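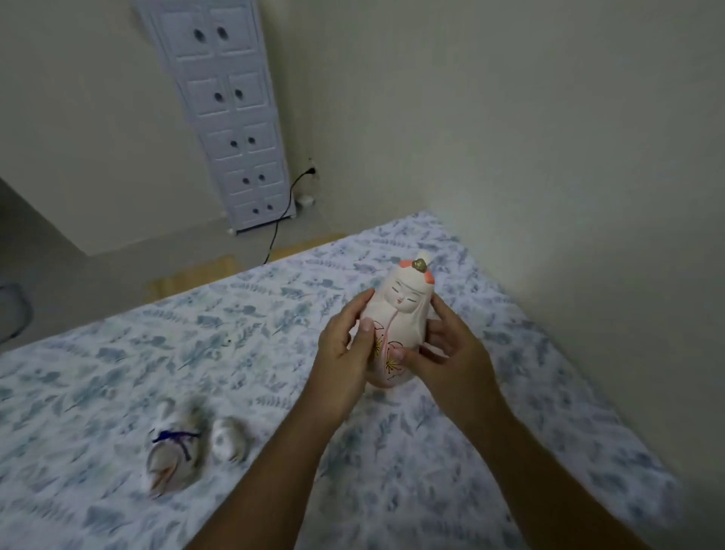 *Fig. 1. Ceramic figurine, painted face and flowers.*

## Week 7: What is a "collectible" worth?

Price guides are written by people who sell things. Keep that in mind when Vavora lists a piece at 400. A listing is a wish. Ask for the sale record, and ask who bought it.

"Limited edition" needs a number next to it. Without one, I treat the phrase as decoration.
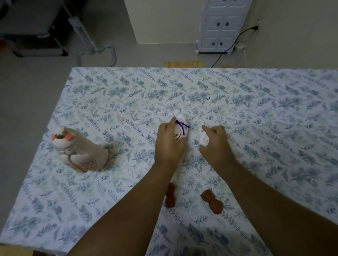 Yen-ting Yeh objects that buyers do pay the guide price at times, so the guide can't be pure fiction. Fair, but how often? The guide leaves that out.

Before class, find 8 closed sales and write down the fees too. Sellers love to forget fees.
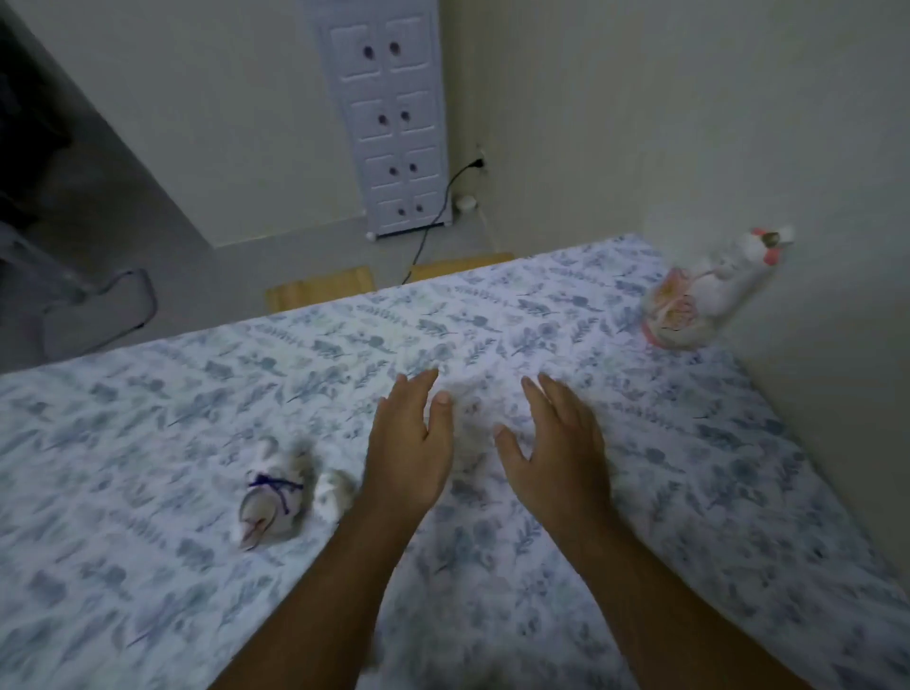

**Greer Moncrieff**

Reading: the Coelho chapter on auctions. Skip the part on "investment grade," a term I have yet to see defined.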